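Vikorley Open Day

The Vikorley Open Day is a public demonstration of household robots held each August at the Vikorley workshop in Fastbridge. It grew out of a smaller event on 26/05/2019, when the workshop's founder, Lutfa Biswas, invited neighbours in to watch a robot arm handle laundry. The first visit drew 38 people. Later open days have had room for around 440, spread over the morning and afternoon.

Format

Visitors are let in by the yard door in groups of 13. Each group watches two demonstrations, one on folding and one on picking up small items of clothing. The arm, known as Dai, works on a low table behind a rope. Staff take turns at the controls and answer questions between runs. Lenni Kinnunen has led the folding session from the start, and Nazma Cassim joined him after the event moved to August.

Sock handling

The sock session is the longer of the two. Socks are small, stretch easily and seldom lie the same way twice – a towel is simpler, as its corners can be found. The gripper has two fingers and a small camera at the wrist, which gives a close view of the cloth. In the session a striped sock is laid on a flowered surface and the fingers are brought down to it.
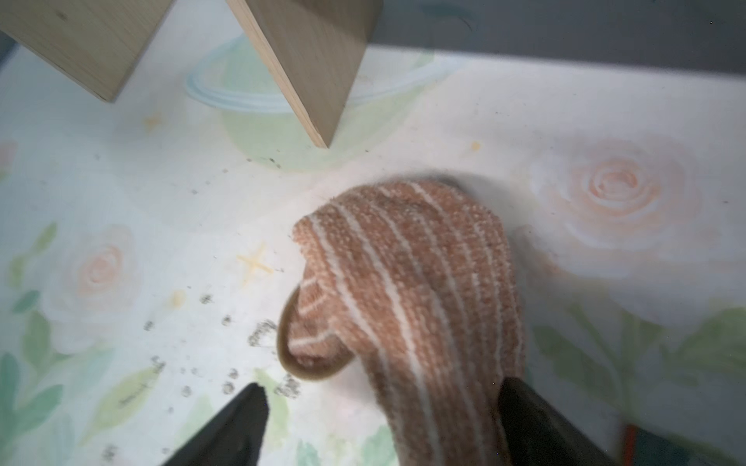

Why is a sock harder to pick up than a box?
A box keeps its shape when it is touched. A sock bends and folds, so the robot has to judge where to grip it each time.

Reception

Kamrul Weerakoon, writing in the local newsletter Conier, called the first event "slow to watch but easy to follow". Some visitors asked for more seating, and benches were added the next year.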